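Bromar Warehouse Open Day – My Visit Report

November 11, 2023

I finally made it to one of these! Forngate puts on an open day twice a year at the Bromar warehouse, and every time I either forget to sign up or remember when the list is already full. In August I set a reminder on my phone, and this time I got two spots, one for me and one for my sister, who mostly came for the lunch.

We drove up the evening before, stayed at a motel near the exit (fine, thin walls) and got to the gate a little before nine. Parking was in the overflow lot behind the building, so wear decent shoes if you go – it's gravel and there was a long puddle right where everybody wanted to walk. You sign a sheet, you get a vest and a sticker with your group color, and then you stand in a hallway with coffee until somebody calls you. The coffee was better than at most of these things. There were little almond cookies too, and I had more than my share.

Our guide was Stelios Katsaros, and he was great. He started on the loading dock years ago and now runs the small goods side, and he walked so fast that the back half of our group kept missing the beginning of every story. We started in receiving, where cartons come off the trucks and get opened, checked against a list and emptied out. They open everything by hand with those short hooked knives. I asked whether they get through a lot of blades and he just laughed and showed me a coffee can.

From there we went up a metal staircase to the shelving floor. I'm a storage nerd, I keep my own garage in labeled tubs, so this was my favorite part by a mile. There are 1018 shelf locations on that one level, and each one has a printed card in a plastic sleeve, which they swap out when the stock changes. The light stuff goes high and the heavy stuff goes at waist level. I went home and moved my paint cans that same weekend. A whole aisle is set aside for Mercado orders, mixed household things mostly, and it was the messiest aisle of the lot, with half-filled cartons sticking out into the walkway. Stelios tucked a few back in with his foot as we passed.

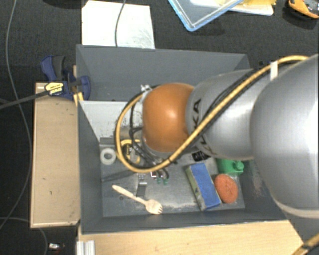
Bins were what I really wanted to see up close, and downstairs in small goods I got my chance. I've bought so many flimsy plastic tubs over the years, and I always end up with cracked corners and things wedged in the bottom where I can't reach. The gray one I spent the longest looking at had high sides that slope in toward the floor, and I'd love that shape for my hardware drawer, where every loose washer ends up hiding in a corner. The floor of it was scuffed pale, worst along one edge, and I liked it more for that. I asked if I could buy one. They don't sell them, but Stelios wrote down the name of the supplier, Cilliris, on the back of my sticker sheet, and of course I left the sheet in the motel.

Packing was the last stop. It's a row of long tables with a paper roll at one end and flat boxes stacked underneath by size, and they let us each pack an order ourselves. Mine was a set of mugs. I used far too much paper, and the woman at my table very kindly took half of it out again and folded the rest into a sort of nest. My sister was finished before I had my box taped, and she has brought this up several times since.

Lunch was in the break room: soup, bread, a good bean salad and a big tray of baked pasta that was gone by the time the last group came through. If your sticker is green, you eat last, so try not to get green. There was also a table with surplus shipping boxes to take home for free, and I took as many as would fit around the cooler in the trunk.

A few practical things if you're thinking of going. The tour takes 60 minutes on paper and ran longer for us, with another 30 minutes for packing. The shelving floor is cold, so bring a sweater to go under the vest. There's no elevator open to visitors, and the stairs are the open grate kind, which my sister hated. Bags have to stay in the lockers by the entrance and you need your own padlock – we didn't have one and shared with a nice couple from our group.

I've already put my name down for the spring one. If anyone knows where to get Cilliris bins in small quantities, please leave a comment!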